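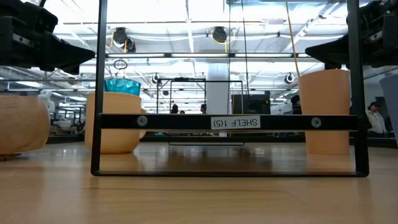
Mizanur Talukder wants to know how Masstead can call itself an old port when the sea is nowhere in sight. Fair enough. The sea has never been in sight. Masstead was a river port, on the Tevar, and the big ships stopped well downstream, where the water was deep enough to hold them. Everything then came up on barges, slowly, with a good deal of shouting.

Does the name mean anything?

Probably "landing place by the marsh." The tourist office prefers "place of plenty," and has put it on the tote bags. The marsh is still there, behind the bus station.

What should I see first?

The Seidel Warehouse, on the quay. It is brick, four floors, with the old hoist beam still sticking out over the street. It was built for spices and spent most of its life full of onions. The top floor has the best view in town and 39 steps to get to it, all of them a little too high.

Is there an elevator?

There is a hoist. You may not ride in it.
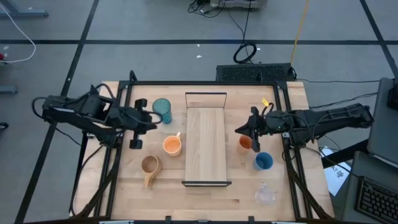
One reader complains that the Seidel looks nothing like the old postcards, and suspects it was moved. It wasn't moved. The river was. After the last bad flood the Tevar was given a straighter bed, and the quay was left looking at a bowling green. The postcards show the building from a boat, so to get the same angle now you would have to stand on the green, and the bowling club has views on that.

How busy was the port, really?

The harbor book for its best year lists 1048 barges. Local pride will give you a higher figure, sometimes in the same conversation. The book is in the library, second floor, and they will let you turn the pages if you ask nicely and have put your coffee down.

What is Skitis, and do I have to go?

Skitis is the district across the bridge where the foreign merchants lived, and yes, you should. It had its own bakery, its own bathhouse, and seven taverns, one of which still serves the herring soup. Try the soup once.

How long is the walk there?

Nearly 20 minutes from the Seidel, longer in December, when the wind comes straight down the river and nobody talks much.
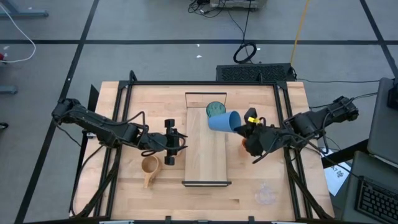
Why is the market square in Skitis full of lines?

Each merchant rented a plot, and the plots were marked in the paving with strips of dark stone. The town surveyor liked a right angle. The floor in the photo, gray and divided into large squares by black tape, gives you the general idea, except that in Skitis the lines were argued over for generations and one of them has a visible bend where somebody's cousin was on the council.

Can I park on the square?

No. People do, neatly, one car to a plot — but no.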